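**Swapping jigsaws by post — is anyone else doing this?**

**Skatilora** · 8:40 pm

I've been posting puzzles back and forth since September and I love it! You send one you've finished, you get one you've never seen, and all it costs is the postage. My table is permanently in use now.

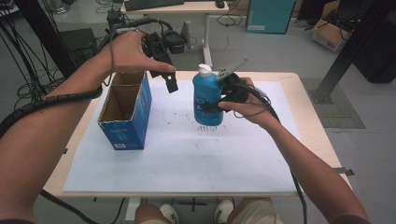 **Ravomora** replied:

Count me in, but please can we agree to bag the pieces? My last swap was a 1000 and the lid had come off in the van. I ended up with 759 pieces and a lot of cardboard dust. A freezer bag weighs nothing.

**Skatilora**

Oh no, that's heartbreaking! Yes, bag everything. I do 2 bags, one inside the other, and tape the lid at the corners only so it doesn't tear the picture.

**Brurden**

Going to disagree on keeping the box at all. I cut the picture off the lid, fold it in with the bag and send the lot in a padded envelope. A 300 piece goes as a large letter that way — far cheaper than a parcel.

**Ravomora**

You cut up the BOX? Half the pleasure is the box! I wouldn't want one back like that, sorry.

**Brurden**

Each to their own. Mine live in a drawer, and I've got around 45 in there. Try that with boxes.

**Skatilora**

45 in a drawer, I'm so jealous. I'm still with Ravomora on this one though, I like seeing them lined up on the shelf. Could we just say in the listing whether it's boxed or bagged, and people can pick?

**Ravomora**

Fine by me. And say if there's a piece missing, and where. I don't mind a gap in the sky but I do mind finding out at midnight.

**Brurden**

Agreed on that. I've got a harbour one going spare, 500 pieces, bagged, all there, very fiddly rigging. Any takers?

**Skatilora**

Me, me, me! I adore a boat. Sending you a message now — would you like a steam railway or a sweet shop in return?

**Brurden**

Sweet shop please.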